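# Scoring a rain-shortened club match when the second side's overs get cut 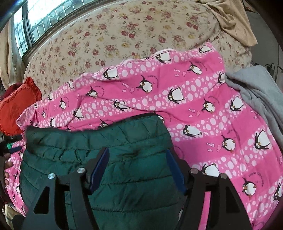 Last edited Monday by Zamfira Chiriac (moved to Scoring & Rules, fixed a typo in the title)

**Floarea Sima**

Hi everybody! I've been scoring for our Sunday cricket team, Gavley, for one whole season now, so please be gentle with me. We played Korkance a couple of weeks back in a 20-over game. We batted first and used all our overs, then the rain came in at the break and the umpires decided the second innings would be 12 overs a side -- well, 12 for them, as we'd already had ours.

Both captains shook hands on a target worked out from plain run rate, Korkance got there with two balls left, and everyone went home. Now one of our batters says the target should have come from some kind of chart that takes wickets into account, and that I ought to have spoken up. Was that my job? And is run rate allowed at all? I'd love to know before our September games, when it always seems to pour.

**Saulius Avotiņš**

Welcome to scoring, Floarea, and please don't lose any sleep over this one! The first thing to look at is your league's playing conditions. The Laws of Cricket don't give you a formula for a shortened chase, so it comes down to whatever your competition wrote down (if they wrote anything, and plenty of friendly leagues never have).

Your batter is thinking of Duckworth-Lewis-Stern, or one of the simpler charts clubs copy from it. The idea is that a team chasing over fewer overs still has all ten wickets to spend, so it can swing harder, and the target usually ends up higher than straight run rate would give. So yes, run rate was kind to Korkance. But if your league says run rate, or says nothing and the captains agreed before the first ball, I would leave the result alone.

As for whose job it is, the umpires and captains settle the target. I'd just write the revised overs and target at the top of the sheet and have both captains initial it before play restarts. I've done it that way for years, and it has saved me some very long conversations in parking lots.

**Iulian Stanciu**

we always use run rate. never had a problem. your batter is just sore about losing lol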